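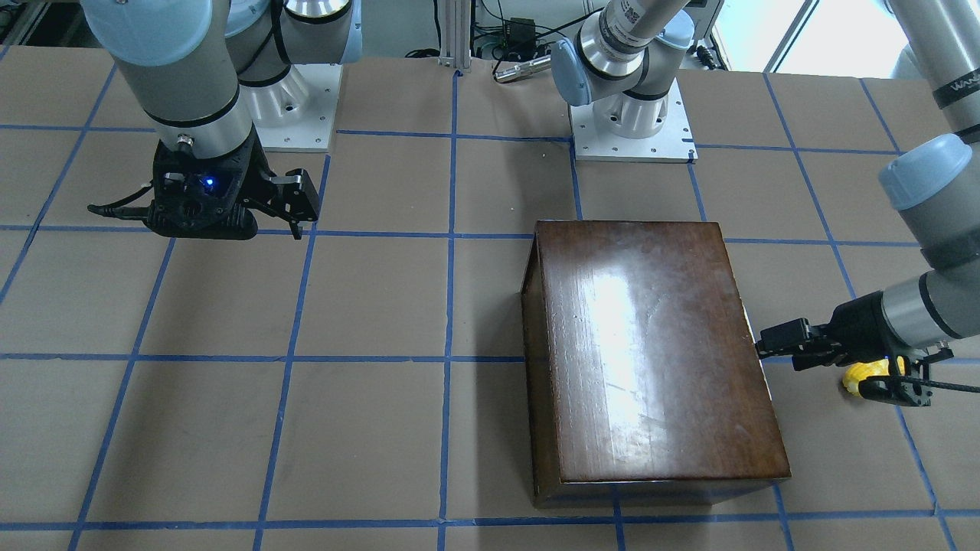

No. 14

Home | Threads | Notes | Kit | Contact

1/ Teleoperating the two-arm bench on Tuesday. Task: left gripper goes to the right side of the brown box and closes on the fitting there. Right arm stays parked over its own part of the grid. Sounds dull. Took most of the afternoon to get a set worth keeping.

2/ Target for the set is 200 demonstrations. We have 40 that I would train on. Zdeňka Polák drove, I watched joint currents and kept the log.

3/ First problem is the approach. The fingers come in sideways, pointing left, low over the table. Drive them in too high and they slide over the edge of the box. Too low and the gripper body ends up on the yellow toy.

4/ The toy stays. Uriel Iturra wanted it off the table. My view is that a policy trained on a bare table learns a bare table.
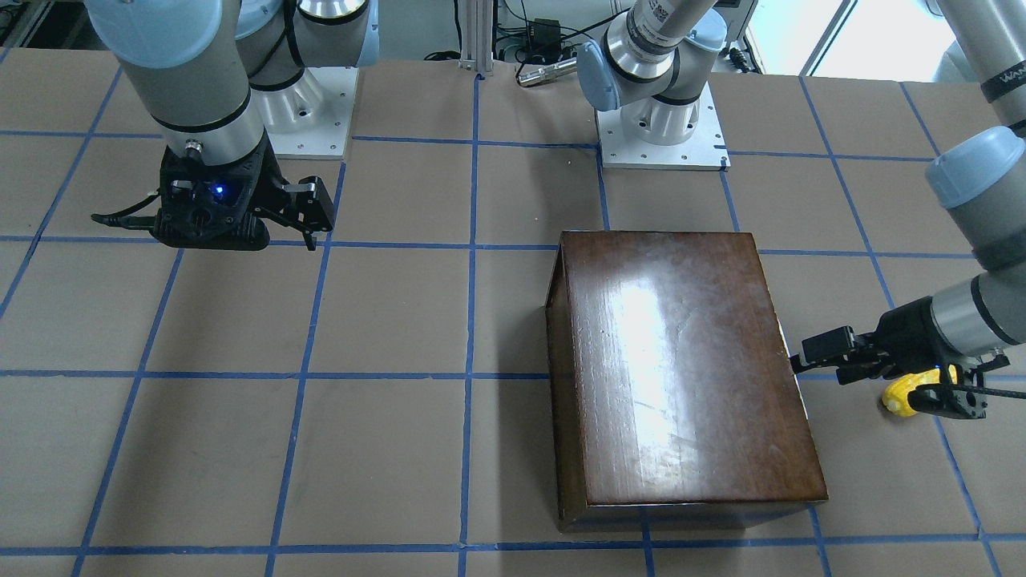 5/ Second problem is the operator. Anyone new to the leader arms stops short of contact, waits, then jabs. The policy copies the wait faithfully. An early Prusus checkpoint hovered beside the box for the rest of the episode.

6/ Fix, for now: operators rehearse the reach until they can do it in one movement, and only then does recording start. Pauses before contact get trimmed in Twal. Pauses after contact are left in.

7/ Varnish is a nuisance. The glare on the lid moves with the daylight, so morning and late afternoon episodes look like two different boxes to the encoder. I log the time of day and mix them when batching.
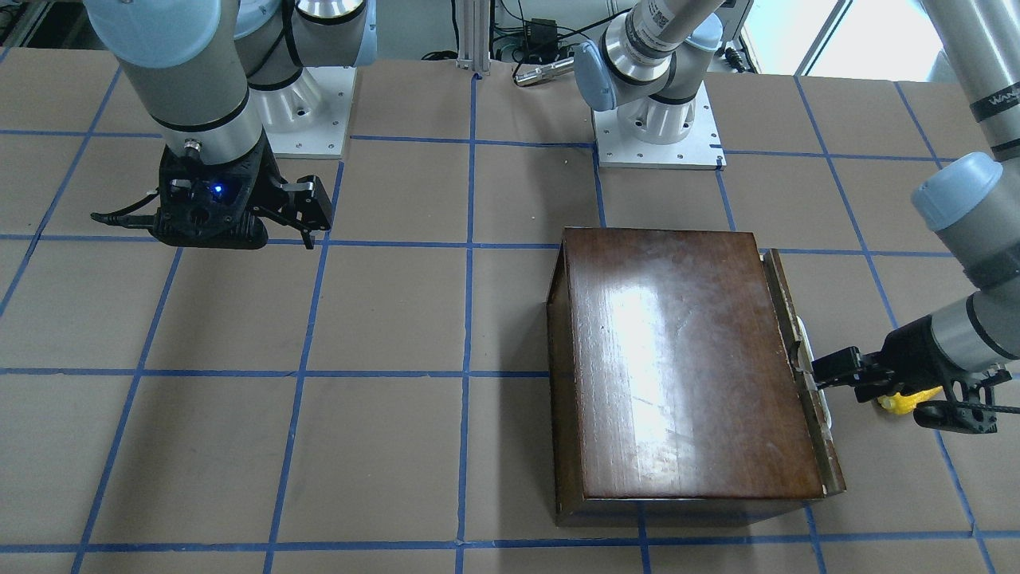 8/ On grip: close on the fitting, hold, and only then move. Operators like to blend the close with the pull. It looks smoother and trains worse. Vlastimil Paulík has the plots and will post them once he has fixed the axis labels.

9/ The idle arm is recorded too. All its joints, every step, same as the working one. Drop those channels and you get drift at run time. We found that out at Orkudow in May and I would prefer not to repeat it.

10/ Longest episode so far is 1248 steps. It is a bad one. Keeping it for the rejection test.

11/ Next: same task, box turned a little on the grid. Janka Ondrejka is driving.

Last updated: May

Contact | © Hotton bench notes | Back to top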